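Setting Up a Shared Family Tablet: Guidance for Households

Prepared by the Reltley Digital Access Service

A low-cost tablet can serve an entire household if it is configured before it is handed over. The following procedure applies to most current Android tablets. Menu names differ slightly between manufacturers, and where a setting cannot be found under the name given here, the search field at the top of the Settings menu will normally locate it.

Before You Begin

Charge the tablet to 100 percent using the charger supplied in the box. The first round of system updates can take longer than expected, and an interruption during installation may require the process to be repeated. You will also need your wireless network password, an email address for the adult who will manage the device, and a telephone that can receive text messages.

Remove the protective film from the screen and check that the camera opening is clear. Keep the receipt and the box until the return period stated by the retailer has passed.

Step 1: Create the Owner Account

Turn on the tablet and select your language and region. Connect to your wireless network when prompted. The first account added becomes the owner account, and it controls what every other user may do. It should belong to an adult. Do not use a child's email address at this stage, even if the tablet is intended mainly for the child.

Select a screen lock of at least six digits. Patterns drawn on the glass can be read from finger marks and are not recommended for a shared device.

Step 2: Install System Updates

Open Settings, select System, and then select System Update. Install every update offered, restart, and check again. Tablets that have been in a warehouse for several months often need more than one update in succession. Continue until the tablet reports that it is up to date.

Step 3: Add User Profiles

Open Settings, select System, and then select Users or Multiple Users. Add one profile for each person who will use the tablet regularly. Each profile keeps its own applications, browser history and home screen. Storage is shared among all of them, so a tablet with limited memory may become slow if too many profiles are created. We advise a maximum of 5.

For children, set up a supervised account through the parental control application. The managing adult can then approve downloads, set a bedtime and review daily use from a separate telephone.

Step 4: Manage Storage

Photographs and video account for most storage problems reported to our help desk. Open Settings and select Storage to view what is in use. When storage reaches 87 percent, move files to a memory card or an online account before installing anything further. If your tablet accepts a memory card, format it in the tablet itself and leave it in place.

Applications supplied by the manufacturer often cannot be removed, but they can usually be disabled. Press and hold the application icon, select App Info, and then select Disable.

Step 5: Choose a Place for the Tablet

A shared tablet is best kept in a common room, near an outlet and away from direct sunlight. Many households use theirs in the kitchen for recipes and shopping lists. Keep it clear of the stove and the sink, and use a stand so that the screen can be read without being handled. Increase the screen timeout to ten minutes while cooking, and return it to its usual setting afterward.

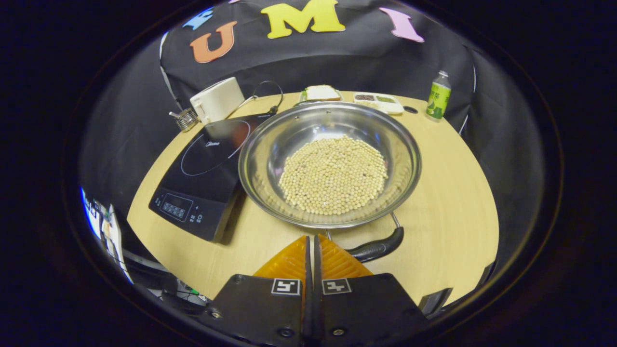
Soybeans in a stainless steel pan on a round tabletop.

Clean the screen with a dry microfiber cloth. Household sprays should not be applied to the glass, as liquid may enter the speaker openings.

Step 6: Set Up Backup

Open Settings, select Google, and then select Backup. Confirm that backup is turned on for the owner account, and repeat the check in each additional profile. Backups normally run overnight while the tablet is charging and connected to the wireless network.

Common Difficulties

The Users menu does not appear. Some manufacturers remove this feature from their least expensive models. In that case, use a single account with a child lock on individual applications.

The tablet charges slowly. Confirm that the original charger is in use. Computer ports supply less power and may not keep pace with a tablet that is switched on.

A download waits without starting. Check that the tablet is connected to the wireless network, then clear the list of pending downloads and try again.

Further Assistance

Help sessions are held at the Dirnley branch each month except July. Bring the tablet, its charger and the owner account password. Questions about supervised accounts may be directed to Bergþóra Snorradóttir, and questions about repairs to Steinar Lauritsen, at the service desk.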